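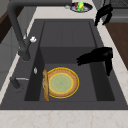
Which gripper model goes forward to the next round?
The Marchuk, with the stock fingers kept loaded as a fallback until the release timing is sorted out.

# Brikero / Clekstead gripper comparison, minutes, July

Started 10 minutes late while the screen in the small room decided which laptop it liked. Present: simulation, controls, the Clekstead side by phone. Hardware sent apologies and a list of complaints, taken under item 4.

## 1. Last meeting's minutes

Accepted, with one correction. "The controller performed as expected" should read "the controller performed." Clekstead asked for the change and controls did not fight it.

## 2. Results on the sink task

Simulation went through the batch, which was 323 episodes across both finger sets, same sink, same small props. The Marchuk fingers dropped fewer items on the way to the basin. They also did worse at letting go, which the scoring script had been counting as a success, as the item was technically still held.

Script is to be fixed before anyone quotes a percentage. A percentage was then quoted. It has been left out of these minutes.

Thin items remain the weak spot for both sets. Stock fingers close beside them and lift with great confidence. Marchuk fingers get hold of them more often but tilt them. Controls thinks the approach angle is at fault; simulation thinks it is contact settings. Both views were put at length, and then put again for Clekstead, whose line had dropped.
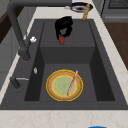
*Sink task: red item held over the raised step, pink stick on the plate.*

Discussion of the step in the basin. Clekstead wants to know whether a release over the step should score the same as one over the lower floor. Simulation had assumed it should. Controls had assumed the opposite and tuned for it. Agreed that one of these will be written down, and that until then release height is logged separately for each.

## 3. Controller: Gurnora against the old one

Gurnora is smoother and slower. Over 100 paired starts it finished behind the old controller on time and ahead on rim contacts. Of the old controller's runs, 47 touched the sink rim at least once. Its supporters described this as "using the environment."

Decision: Gurnora becomes the default for the sink task. The old controller stays available under its current name, "new_controller", because too many scripts call it that.

## 4. Hardware's list, read aloud

- Spare finger pads have not arrived. Carried over, again.
- Nobody is to book arm time for Marchuk until the release problem is understood in simulation. Agreed.
- The wrist camera mount should be chosen before the cable route. Agreed, though the cable route was chosen in the spring.
- The label printer is to be returned. No one present knew anything about a label printer.

## 5. Actions

- Simulation: fix scoring of items never released, rerun the batch.
- Controls: 3 approach angles for thin items, same starts for each.
- Clekstead: one paragraph on the step. A paragraph was stressed.
- All: stop renaming result folders "final".

## 6. Any other business

Clekstead asked whether the comparison could include suction. Moved to next meeting's agenda, after the coffee break.

Closed at 4:20.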